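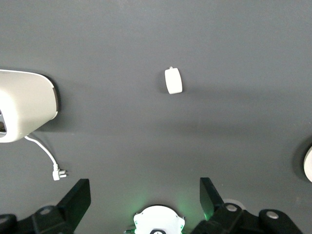 Wrist camera view from one of the arm stations at the Nudura open day, Gelham.

I went to Gelham in March because a flyer told me I could watch a robot "learn everyday skills from people." I have been to enough of these afternoons to bring a sandwich and low expectations. The sandwich was a good idea.

Nudura has the ground floor of a brick building behind the bus depot. You sign in, you get a sticker, and you are walked past a wall of framed slogans to the room where the work gets done. What gets done there is data collection. People sit at stations and steer arms through small jobs, over and over, and each try is saved as an example. Later the examples go into a training run, and what comes out is supposed to do the job without a person steering. The company calls the whole collection Folter. I asked where the name came from and was told it was short for something, but the guide couldn't remember what.

There were 3 stations running. I spent most of my time at the one nearest the door, where a monitor showed what the camera by the gripper sees. It is a strange angle until you get used to it. The two black fingers poke up from the bottom, with a bit of green light glowing between them, and everything else is gray tabletop with a few household sort of items on it. On the left was a big off-white plastic thing with a dark band around one end and a white cord running out from under it to a two-prong plug. Farther up was a little white object with rounded corners and a loop at the top, which could have been a tag or a small remote. I wrote "tag?" in my notebook and it stayed that way.

A gray table is a kind place to be a robot. My kitchen counter has crumbs, a fruit bowl, three kinds of mail and a toaster that leans on the wall. On the monitor, pale objects sat on a plain dark surface with plenty of open space between them. I asked whether the examples they gather this way will be any use in a real house. The answer was that variety comes later, once the basics are solid. I have heard that sentence at other companies, and later has a way of moving.

The numbers were on a whiteboard, so I copied them down. The target for the week was 996 examples. The board showed 959 recorded, and under that, in a different color, 553 kept. I asked about the gap. The guide said the rest had been thrown out in review: the operator stopped halfway, or the arm was in a bad spot at the start, or the label didn't match what was done. I give them credit for leaving the smaller number up where visitors could read it. I would still like to know who decides what counts as good, and whether two reviewers would keep the same ones. The guide said there was a written guide for that. I asked to see it and was offered coffee.

The steering is slower than the videos on the company's website suggest. Those are sped up, which is stated in small type at the end. In person there is a lot of hovering. The operator lines up, backs off, lines up again. I wondered if the hovering gets learned too, and on this point I got the one really straight answer of the day. Yes, it can be. They try to trim the long pauses, and they don't always catch them.

Visitors were allowed a turn on the practice rig in the corner, with nothing being saved. I was bad at it. Judging depth from a camera that sits so close to the fingers takes more getting used to than five minutes allows, and my respect for the people doing it all day went up. My view of the schedule did not.

The talk in the back room ran forty minutes and covered the plan for the Wysocka site, a second room with more stations and, we were told, "more realistic surfaces." The slides had a drawing of a kitchen. Someone near me asked how often the trained arm gets a job right on a table it has never seen. The speaker said they were still setting up that test. For me that was the most important thing said all afternoon, and it was gone in ten seconds because the next slide had a video on it.

Would I go again? Probably, once Wysocka opens, and mainly to ask that same question. If you do go, skip the talk and stand by the stations, where the staff will answer most things if you ask plainly. Parking is free after 4 p.m. The coffee is in the hall on the left, and the lids don't fit the cups.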